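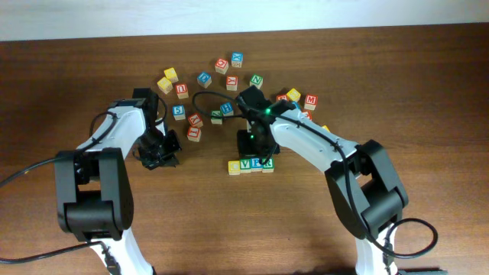 Registration for the fall term of the Wiltholm Early Reading Program opens in August, and families with children entering kindergarten are encouraged to apply as soon as the forms are available. The program has 76 places this year. Sessions are built on plain materials that most households can obtain, such as small wooden alphabet blocks with letters and numbers printed in red, blue, green and yellow. Children sort them, name them and set them side by side to make short words before they are asked to write anything down.

Each child attends one session a week in the Restrepo Room on the second floor of the library. A parent or guardian must remain in the building for the full session. The library asks that younger brothers and sisters be taken to the picture book area — the Restrepo Room is small, and reading groups work best when it is quiet.

Families who took part last year will notice two changes. The take-home folder has been replaced by a cloth bag holding three books, to be returned and exchanged at the next visit. The spring reading check has also been moved forward, so that parents receive the results before school conferences begin.

The library has added 300 titles to the early reader shelves, including a number of books in Spanish and Portuguese. These may be borrowed by any cardholder and are not reserved for the program. Loans are for three weeks and may be renewed once, unless another reader has placed a hold.

Application forms will be available at the front desk and at the Vudari Street branch. Completed forms may be returned to either location. Families who are not offered a place will be put on a waiting list and contacted by mail if one becomes free.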